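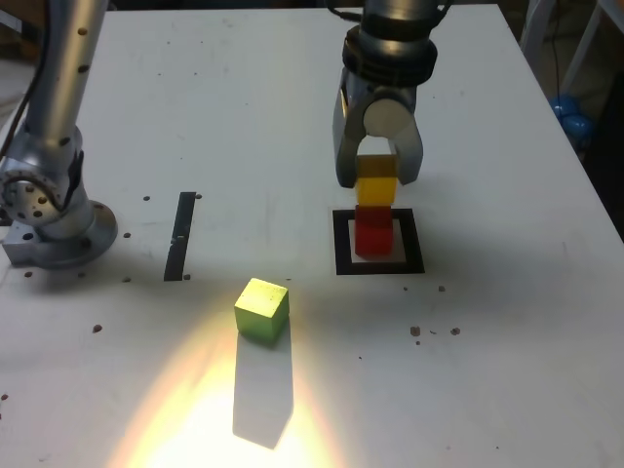 The case for buying a robot arm by subscription gets made the same way every time. The hardware is expensive, the hardware goes stale, and somebody else should carry that risk. Oneck has built its whole training service on that argument, and after three months on the service at a small technical college I think the argument is half right.

What Oneck sells is a bench, a tabletop arm with a gripper, a set of coloured cubes, a login, and a person on the phone during business hours. The arm is made by Tamura. The software is called Prirnow and runs in a browser. You pay monthly, with a minimum term of a year, and at the end the gear goes back or the term rolls over. Gellon, the main competitor in our part of the country, sells the arm outright and leaves you to it.

The exercises are block work. Students pick up a cube, put it on a marked square, put another cube on top of it, then do it again with the colours swapped. There are 97 exercises in the Prirnow library and most of them are some version of this. I have heard colleagues in other programs call it toy work, and I disagree with them. A cube is an honest test. If the gripper comes down a few millimetres off centre, the cube twists or gets shoved sideways. If the release is late, the top cube comes away with the fingers. A student can see the mistake without reading a log file, and fixing it takes the same thinking as fixing a bad pick on a packing line.

Colour is the other reason to keep the cubes. Under our overhead lights the top of a yellow cube can read closer to brown than to yellow, and the vision module has to cope with that. The early exercises use fixed thresholds and they fail in the late afternoon. Students who have watched that happen on a Thursday at four o'clock don't need a lecture on lighting. I would put that one lesson ahead of anything in the printed workbook.

So the teaching content holds up. My complaint is with the terms.

The Oneck agreement counts cycles. One pick and one place is a cycle, and the basic plan includes 200 a day. That sounded generous when we signed. A class of keen second-years got through it before lunch on the first full lab day, and Prirnow then dropped the arm to half speed until midnight. We topped out at 209 that day, the extra nine coming from a grace allowance I still can't find in the written agreement. You can buy a higher tier. You can't carry unused cycles from a quiet day to a busy one, and a college timetable is made of quiet days and busy ones.

Metering makes sense for a factory that is earning money from each cycle. In a classroom the cycles that matter most are the failed ones, and a plan that charges for them teaches students to be cautious at exactly the stage when they should be trying things. I watched a pair spend 20 minutes in simulation to avoid using up three real attempts. Simulation has its place, but their simulated cube never slipped.

The second problem is wear. Any bench that is used for this kind of work picks up chips, scratches and stray holes. The agreement has a return-condition clause that mentions "surface defects" and gives no measure for them. I asked for a definition in April and received a polite reply that restated the clause. A college signing up should get photographs attached to the contract on the day of delivery, and should ask for a dollar cap on refinishing. Oneck agreed to a cap when we pushed. It isn't offered up front.

Support has been good, and it should be said plainly. When a gripper finger started closing short, a replacement gripper arrived in two days with a return label in the box, and the phone technician stayed on the line through recalibration. Gellon charges for that call. For a program with no full-time lab technician, that is worth a fair part of the monthly fee.

Would I sign again? For one year, on the higher tier, with the cap in writing, yes. For the 3-year term their sales office is currently keen on, no. By the second year most instructors will know the arm well enough to look after it, and by then the outright price from Gellon looks a good deal better. Oneck could change that by dropping the daily meter for education customers and billing on a term total. I've put the request in through their account portal, where it is marked as under review.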